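The league's rules for the transfer of a player under contract fill 96 pages, and Terence Nuttall had written most of them. He was therefore the person to whom the Hurkbridge club addressed its letter in January, asking whether a goaltender could be traded while the arena in which he played was under an order of closure.

The letter was two paragraphs long. It stated that the Hurkbridge Hockey Club wished to send Zixuan Guo to Havik in return for two defensemen and a sum of money, and that the sum of money was needed to reopen the building. It was signed by the full board. Nuttall read it twice, entered it in the register as item 2281, and sent for the player's file.

Guo had come to Hurkbridge at the age of 19 and had stayed for eleven seasons. His contract was a plain one. It provided a salary, an apartment over the Fesetti bakery on Song Street, and one clause which Nuttall did not remember approving, although his initials stood beside it. Under that clause the player could not be moved to another club without a conversation, to be held in person, with an officer of the league.

The contract did not say what the conversation was to be about.

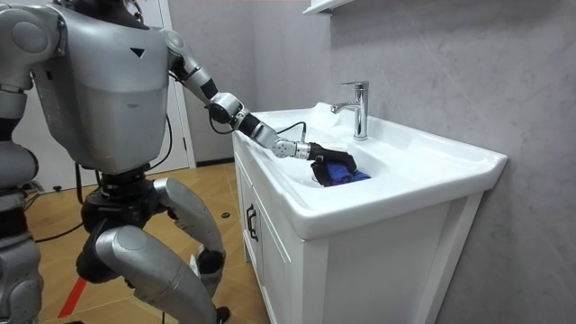
Nuttall took the morning train on Friday. Hurkbridge had once filled its arena for every home game, 2000 seats and a standing rail behind the north goal, and the station still displayed a painted board on which the score could be posted for passengers going through. The board now carried the score of a game played before the closure. Hurkbridge had lost it by a goal.

He was met at the players' entrance by the club secretary, who gave him a hard hat and asked him to sign for it. The ice had been taken out. Without it the rink was a gray floor with pipes in it, and the boards around it looked taller than they should have. Guo was sitting on the home bench in his overcoat.

"I am required to hold a conversation with you," Nuttall said.

"I know. I asked for the clause."

"For what purpose?"

Guo considered the question. "My father was traded four times," he said. "He learned of it twice from the radio, once from a bus driver, and once from the man who had come to take his locker. I told the club I would sign anything they liked if somebody would have to come and sit down."

Nuttall sat down. The bench was lower than he had expected, and he had to hold his briefcase upright between his feet.
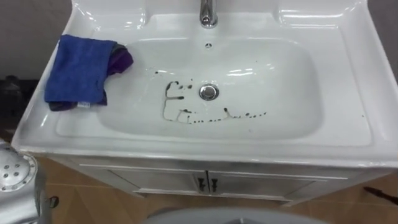 "The league takes no position on the merits of the trade," he said. "I can explain the terms. You would report to Havik within 78 hours of approval. Your salary would be unchanged. Havik has a goaltender who is older than you are and who intends to retire in the spring."

"And Hurkbridge gets its roof."

"Hurkbridge gets two defensemen and a sum of money."

"Are the defensemen any good?"

It was not a matter on which the league took a position. Nuttall had, however, watched both of them in the fall from the third row at Havik, with a sandwich, on a night when he had not been on duty. "The younger one is good," he said. "The other one is tired. He turns to his left well enough."

Guo nodded slowly, as if this had been set down on the table between them and he was free to pick it up. He asked whether the younger one talked on the ice. Nuttall said that he did, a great deal. Guo said that was useful, and that the boy who would be in goal after him was quiet and would need somebody making noise.

They went on in this way for most of an hour. They spoke about the rail behind the north goal, and whether Havik still kept its visitors waiting in a corridor before warmups. Nuttall said that a rule had been written against it. Guo said he had been kept in that corridor in November.
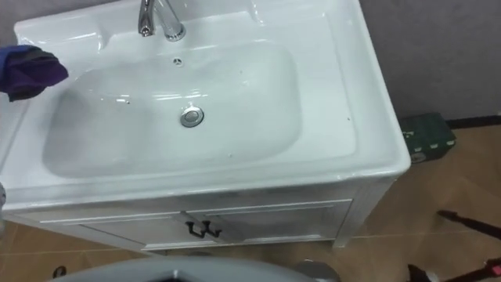 *The washbasin, with its chrome faucet and drain stopper.*

At noon the secretary came down the steps with the form. Guo signed it on the top of the boards, where the paint had worn through to the wood. Nuttall signed beneath him and wrote the time. There was a line marked "Subject of conversation," which he had added himself that morning on the train, believing that any procedure ought to leave a record. He held the pen over it for a while.

"What will you put?" Guo asked.

Nuttall wrote "Hockey," blotted it, and handed the secretary the copy that belonged to the club. Then he asked when the next train left, and Guo, who was going that way, walked with him to the station.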